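Prurkeo Pledge Register: Product Review
Akholm Office of Economic Policy
Reviews of Tools for Public Administration

Product: Prurkeo Pledge Register, hosted edition
Supplier: Zaidi
Price at time of review: $450 per month, one jurisdiction
Reviewed on: the town of Stonemcombe's published employment commitments

Purpose of the review

Local governments make a great many promises about jobs. Some appear in the adopted budget, some in a development strategy, and others only in a speech or a press release issued during a campaign. Members of the public who wish to know what was promised, by whom and by what date must usually assemble the record themselves. Prurkeo is sold as a remedy. It holds each commitment as a separate entry, links it to the document in which it was made, and publishes its status on a page open to all.

This office was asked by several member towns whether the product merits its price. Stonemcombe agreed to serve as the test jurisdiction. Its council had made a headline commitment to support 4,000 additional jobs over the life of its current economic plan, together with a large number of smaller undertakings on training, site preparation, procurement and apprenticeships.

Setting up the register

The initial load took longer than the supplier's guide suggests. Prurkeo can import text from a budget document and propose entries, but it proposes too many. Statements of hope were offered as pledges, and the same undertaking was often listed twice under different wording. After staff review, 117 commitments remained. Each was then assigned a responsible department, a due date where one existed, and a measure.

The measure is where the product earns its place. An entry cannot be published until the user states what would count as fulfillment. For the headline figure, this forced a question that the economic plan had left open: whether a job "supported" is a new position, a position retained, or either. The town elected to report the two separately. A reader may disagree with that choice, but can now see that it was made.

The import function had difficulty with tables. Figures in the capital budget lost their column headings and had to be entered by hand. Footnotes were dropped without notice. Any town whose budget relies on footnotes to qualify its numbers should check every imported entry against the original. 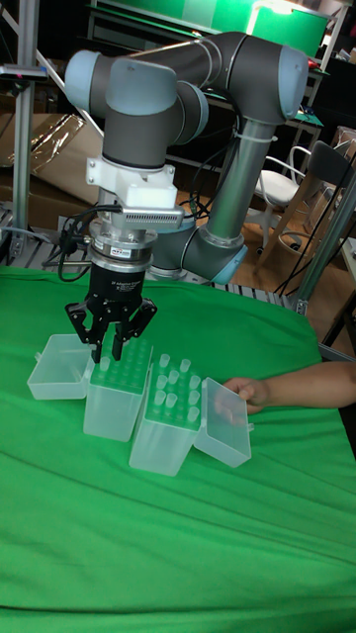

Floarea Mihăilă, writing in response to the draft of this review, took the view that the measure field is less of a safeguard than we had stated. Her objection was that a department may define fulfillment so loosely that the entry is bound to succeed, and that the public page gives such an entry the same green mark as a demanding one. She asked that the final text say so plainly.

We accept the point. The software requires a definition and has no opinion on its quality. In the Stonemcombe register, one training commitment was marked as met when a provider had been invited to submit a proposal. No person had yet been trained. The entry was accurate on its own terms, and those terms were visible to anyone who opened it, but the summary page did not distinguish it from entries reporting completed work.

Daily use

Updating an entry is simple. Department staff receive a reminder before a due date, enter a status and attach evidence. The five available statuses are Not Started, Under Way, Met, Missed and Withdrawn. The last of these is welcome. Commitments are sometimes dropped for sound reasons, and a register that offers no way to record the fact will encourage departments to leave old entries under way forever. Prurkeo requires a written reason for withdrawal and keeps the original wording on view.

The history function is also well made. If a target is lowered or a due date moved, the earlier version stays attached to the entry and cannot be removed by the town. We attempted to edit a published target using each level of account supplied to us. In every case the change was logged and displayed.

Reminders are less satisfactory. They are sent to a named individual, and there is no setting for a shared mailbox. When one employee was on leave in October, four entries passed their due dates and were shown as overdue, although the evidence had been ready in the department's own files. The supplier has acknowledged the problem and did not offer a date for a correction. 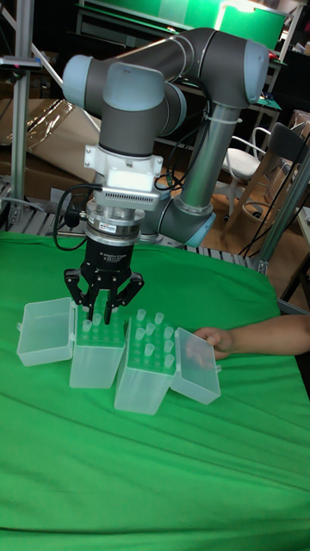
Robot arm over a table covered in green cloth.

The public page

Residents see a list of commitments that can be sorted by department, due date or status. Search works well on ordinary words. A search for "apprentice" returned entries that used "apprenticeship" and "trainee placement," and the results loaded promptly on an older phone.

The charts are the weakest part of the product. Progress toward the jobs target is drawn as a single rising line with no allowance for jobs lost in the same period. A town may add positions in one district while an employer closes in another, and the chart will show only the first. The supplier's position is that the register records commitments and is not intended as a labor market report. That is a fair account of its design. It is not how residents are likely to read the chart, and we recommend that towns switch the chart off or place a note beside it.

The page meets the needs of readers using a keyboard alone. Printed output is poor. Long entries run over the margin, and the source link is omitted entirely, leaving a printed copy with no means of tracing a claim to its document.

Cost and support

The monthly fee covers hosting, the public page and support by email. It does not cover the initial load, which Stonemcombe carried out with its own staff. Smaller towns should budget for that time before signing. Questions sent to support in the morning were generally answered the same afternoon. The answers were clear, although one concerning data export had to be corrected later.

Export is complete and uses an open format. A town that ends its contract can take its whole register with it, including the history of each entry. The public page, however, closes at the end of the final paid month, and links to it from council papers will cease to work.

Recommendation

Suitable for towns that already publish an economic plan with dated targets and have a member of staff able to maintain the register. Towns without dated targets should settle those first. Before purchase, ask Zaidi for written confirmation on shared mailboxes and on the treatment of footnotes at import. Member towns may request the Stonemcombe setup notes from this office.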